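Serno Two-Person Tent
By Clemevine, makers of walking tents and shelters

The Serno is the tent we always wanted to make, and it's the one Paweena Chantharasri drew on the back of a track map before we had a workshop to sew it in. She had spent a wet week crawling in and out of a tunnel tent with a door at one end, climbing over her sister every time she wanted a cup of tea, and she came home determined that each sleeper should have a door and a vestibule big enough for a pack and a pair of muddy boots. So that's where the design started, and everything else has been fitted in behind it (including the weight, which took us rather longer than we'd hoped!).

It's a free-standing, three-season tent with two crossing poles and a short ridge pole that holds the roof out over the doors. You can pitch it on a timber platform, on sand, or on one of those rocky little shelves where you'd swear there's no room for anything, and you can pick the whole thing up and shuffle it along if you find a root under your hip.
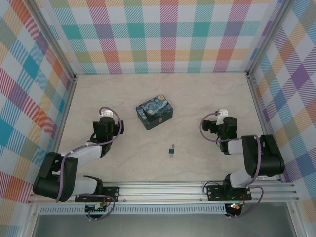
The inner is mostly fine mesh, with a solid panel running up to shoulder height on all sides, which keeps blown grit off your face on the coast and cuts the draught on cold nights higher up. If you walk mainly in warm country you can order the full-mesh inner instead at the same price. The two inners clip to the same poles and fit under the same fly, so plenty of our customers end up with both over the years.

Weights and details
Packed weight, everything in the bag: 2,304 g
Inner: 702 g
Fly and poles together: 1,388 g
Pegs supplied: 9
Doors: two, with a vestibule each
Seasons: three
Fly: ripstop nylon, coated both sides, seams taped

The rest of the packed weight is pegs, guylines, repair sleeve and the bags themselves. We weigh our tents with the labels cut off and the guylines tied on, as you'd carry them.

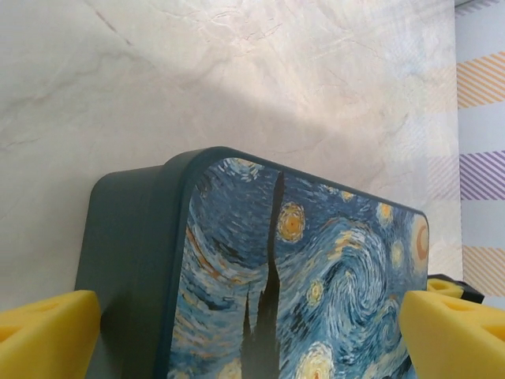
Page last changed: October

Pitching takes a few minutes once you've had a practice. Lay the inner out with the two red tabs towards the wind, slide the poles into the corner grommets, and clip upwards from the ground. The ridge pole goes on last. In rain you can use the fly and the groundsheet (sold separately) first and hang the inner from underneath, and I'd suggest trying this once in the backyard with the sprinkler going, as I did, much to the neighbours' amusement. Peg the windward corners before you do anything else. Please don't leave it standing unpegged while you go and look at the view - a free-standing tent makes a very good kite.

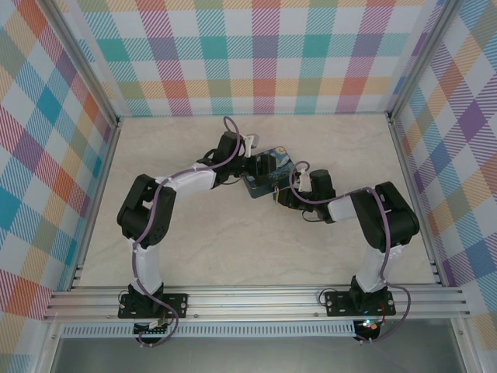 Choosing a colour is the part people write to us about most, and we're always happy to talk it over. The standard fly is a soft eucalypt green that disappears nicely into the scrub. The second choice is Night, and if you've only seen it on a phone screen it can look nearly black, so think of a deep night-sky blue rather than black, and the guylines we supply with it are yellow. Those yellow guylines are wonderful when you're stumbling back by torchlight. Both colours cost the same and are made from the same cloth.

If you're tall, do read this bit. Paweena's husband is a long fellow and sleeps in his quite happily on the diagonal when he's by himself, but two tall people with thick mats will find their feet brushing the end wall. The Zuslow has the same floor plan with a longer foot end, and for a bit of extra weight it may suit you better. We'd much sooner sell you the right tent than have you wake up with damp socks.

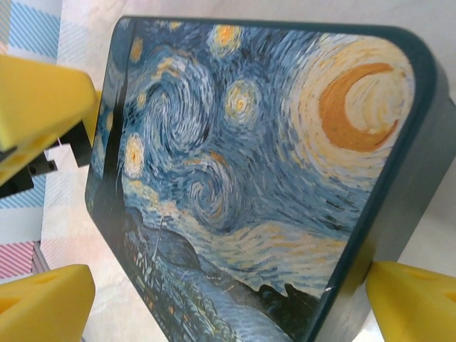

Care, Spares and Repairs

Dry the tent fully before you put it away, even if that means draping it over the dining chairs for a night. Store it loose in the large cotton bag and keep the small stuff sack for the track. Salt is hard on zips, so after a beach trip rinse them in fresh water and run the sliders up and down a few times. Skip the washing machine, please, and skip detergent as well - lukewarm water and a soft sponge will do.

Spare pole sections, pegs, guylines and zip sliders are kept on the shelf for every Serno we've made, back to the early ones with the Rattanakul buckles. Repairs are looked after by Sunee Chareonsuk, who likes a note pinned beside the damage and a few words about how it happened. She isn't telling anyone off, she just wants to know which way the cloth was pulled. Send the tent clean and dry, with your name and phone number inside the bag, and we'll ring you with a price before any sewing starts.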